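The woman who keeps the grippers honest

July
By the Arker newsletter desk

I'd been promised a cup of tea and twenty minutes. I got the tea, and then I got most of an afternoon, and I came away knowing far more about cable strain than I ever expected to! 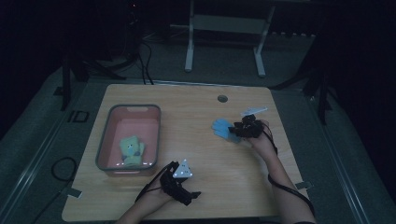
The person I'd gone to see looks after the hand-held gripper station at Otano, and she asked me to leave her name out of it (she says her mum would only print it off and put it on the fridge). She came to the job from repairing sewing machines, which she reckons is the best training anyone could have. "It's small moving parts, somebody's hands are right next to them, and there's a thread running through the lot that'll snag if you give it half a chance," she told me. "Only the thread's a cable now."

If you've not come across a station like hers, a person straps a gripper over each hand and does ordinary tidying-up sort of jobs at a table, picking up soft toys, gloves, whatever's on the list. The movements get recorded, and the recordings go off to teach a robot arm to do the same. Each gripper carries a marker on top so the tracking system can tell where it is and which way it's tilted. My guide doesn't do the recording herself. Her bit is making sure that when somebody sits down and straps in, everything works.

I asked what goes wrong most, fully expecting something exotic. She laughed at me.

"Straps. Then cables. Then markers. I could have that on a mug."

The straps stretch, you see. They're fine for weeks and then one day the gripper has a tiny bit of wobble against the hand, and the person wearing it starts squeezing harder to make up for it. They don't notice they're doing it, but she does, from the way they shake their fingers out when they take the thing off. She keeps a drawer of spares and swaps them in pairs, left and right together, even when one of them looks perfectly good. I said that sounded wasteful. "It isn't, you just keep the good one for testing," she said, a bit sternly, and showed me the testing box to prove it.

The cables are her real enemy. One runs back from each gripper, and if it's too tight it tugs at the wrist, and if it's too loose it flops across whatever you're trying to pick up. The trick she's settled on for the right side is to lead it back along the forearm with enough slack at the elbow for a full reach. She gets each new person to stretch right across the table before she fixes anything down. "People always say that's far enough, and then ten minutes in they go for something at the back and, ping." The ping is the plug coming half out. It doesn't always stop the recording either, so you can finish a whole batch before anyone spots there's nothing from one hand for the last part of it. She has lost 20 takes that way in one go, and she still winces telling me about it.

Then the markers. I'd assumed you screwed them on and forgot about them. Oh no. The reflective dots hate fingerprints, and they hate being dabbed with the wrong cloth even more. She uses a dry lens cloth and nothing else, ever. Somebody helpful once went over a plate with a kitchen spray and it had to be replaced. And if a marker gets knocked, even slightly, she won't bend it back by eye. Off it comes, the mount gets checked, on it goes again, and then the whole gripper is calibrated from the start.

So what does calibrating look like? It's rather soothing, to be fair. She puts the gripper in a little jig she made herself, opens and closes the jaws slowly, and watches the numbers on a screen. Then she moves it through a set of positions over the table and compares where the system says it is with where she knows it is. The software (it's called Hamdy, and she talks about it the way you'd talk about a lodger) collects 200 samples for each gripper and gives a pass or a fail. I asked if she trusts it.

"I trust a fail," she said. "If it passes I still pick something up."

Her something is a floppy glove. A hard block will forgive you, she says, but a glove tells you straight away whether the two jaws are meeting properly, since if they're even a shade out the fabric slides off one side. She let me have a go, and I was hopeless. I chased it halfway across the table before I got hold of a finger, and she very kindly said the strap might be a bit big for me.

The jaws themselves get a service every 2000 closes, which the system logs for her. She takes the pads off, wipes down the slides, checks for hairs (so many hairs, apparently, and fluff from the soft toys) and puts on the thinnest smear of grease you can imagine. Too much and it creeps on to the pads and everything's slippery for days. The grease is from Zulance and comes in a tiny tub that she's had since she started. She reckons it'll outlast her.

I wondered whether she'd change anything if somebody handed her the money. She thought about that one for ages. Lighter plugs, she said in the end, with a proper catch on them. A second jig, so that she could do both grippers at the same time. And a stool at the right height for working underneath the table, as she's currently using an upturned crate and her knees have started complaining.

By then it was gone four and somebody was waiting to strap in for the late session. She had them reach across to the far side, watched the cable, let out a little more slack and had them do it again. My tea had gone stone cold, and I hadn't even asked her about the sewing machines.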